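Brustville Community Rooms
Spring walkthrough checklist, April, with my comments

Hi all, Soledad Villaseñor again. I did the rounds with Bence Balogh and typed this up the same evening, so forgive the typos. OK means OK. FIX means somebody needs to get on it before the next rental. WATCH means I'm going to nag you about it next time!

1. Front entrance and ramp: OK
Handrail is solid, mat lies flat. The door closer still slams if you let go of it (Bence let go of it, twice) but it latches every time.

2. Exit signs and emergency lights: FIX
Held the test button on each one. The light over the back hallway came on and faded out well before I let go, so it needs a battery. Cirilo, you have the ladder.

3. Fire extinguishers: OK
Needles in the green, pins in, tags current. The kitchen one had a stack of folding chairs in front of it AGAIN. We moved them. Please, please leave 3 feet clear.

4. Craft room, tables and trip hazards: WATCH
Tables are steady and the leg locks hold. My beef is with long tablecloths, which I love the look of, but if the cloth reaches the floor someone is going to catch a heel in it. Fold it under or clip it up.
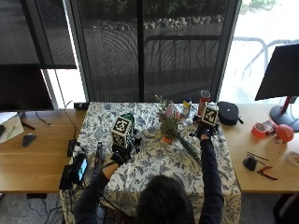 Same goes for extension cords. I found one running across the walkway to the hot glue guns and taped it down for now, but what I'd really like is for the glue gun table to move over by the wall outlet. Mimoza Radulović said her group wouldn't mind, so let's just do it.

5. Space heater (the Kettani): FIX
Tip-over switch works fine, I tried it. The cord is stiff and a little cracked near the plug, though, and that's enough for me. I put it in the closet with a note on it. Do not take the note off and use it, I will know.

6. Kitchen outlets: OK
Tested both outlets by the sink and they tripped and reset like they should. The Perkik coffee urn gets its own outlet, no sharing with the warmer.

7. Fabrics, cushions and curtains: WATCH
Anything soft stays well away from the heaters and the stove. I'd also like us to start a folder for the flame-rating tags, the way Luana Marinho did at her last place. Half of ours have been snipped off and I can't tell what's what.

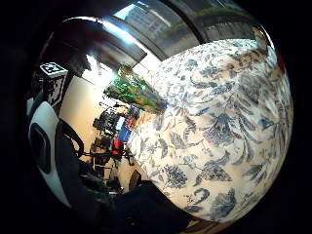
Item 7: blue floral print on cream, window behind.

8. Windows: FIX
One sash in the back storeroom is painted shut. Bence leaned on it pretty hard and got nowhere. I've asked Clakon for a price and they quoted $400, which made me sit down for a minute. Cirilo Maldonado thinks he can free it with a putty knife, so he gets first crack.

9. First aid box: FIX
Low on bandages, no burn gel at all. I'll pick some up on my next grocery run.

Next walkthrough is in the fall. If you want to come along, meet me at the front door at 8 and bring a flashlight, mine is dying.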